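Ternby Housing Association
Last updated: Sunday, August 3, 2025
Reading time: 2 minutes

1/ Ternby Housing Association has published its revised guidance on damp and mould in rented homes. The main points for tenants are set out in this thread.

2/ The guidance applies to all 146 homes managed by the Association, including the flats at Nokby Court. It replaces the leaflet sent out last November.

3/ Condensation forms when moist air meets a cold surface. It is most often found on outside walls, around windows and in corners where air does not move freely.

4/ Tenants are asked to keep lids on pans when cooking, to use the extractor fan where one is fitted, and to leave trickle vents open throughout the year.

5/ Indoor humidity should stay below 80 per cent at all times. Meters may be borrowed free of charge from the office on Guzmán Street for up to 5 days.

6/ Mould should be reported as soon as it is noticed. Tenants do not need to show that they have followed this guidance before a repair is booked, and no report will be refused on the grounds of how a household lives.

7/ An inspection will be offered within 5 working days of a report. Where a member of the household has asthma or another breathing condition, please say so when calling so that the visit can be brought forward.

8/ Bedrooms deserve particular attention, as doors and windows are often closed overnight. Beds should stand a little way out from outside walls, and bedding should be aired in the morning.

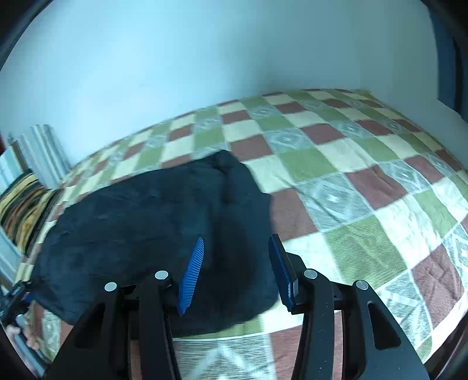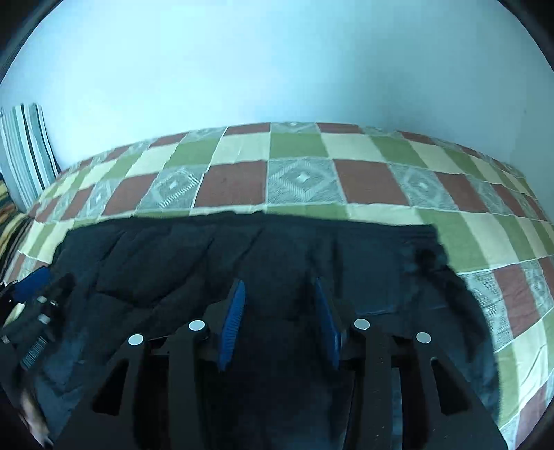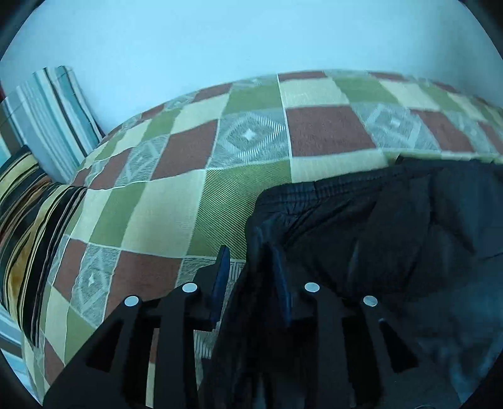 Checkered bedspread, bedroom.

WHAT HAPPENS AFTER AN INSPECTION

9/ The surveyor will send a written report to the tenant. Any work required will be carried out by our contractor, Dreltoro, whose staff carry identification and will agree a time in advance.

10/ Tenants who are unhappy with the outcome may write to Milagros Restrepo, Head of Resident Services. The full guidance is available in large print and on paper from the office.

Contact us | © Ternby Housing Association | Back to top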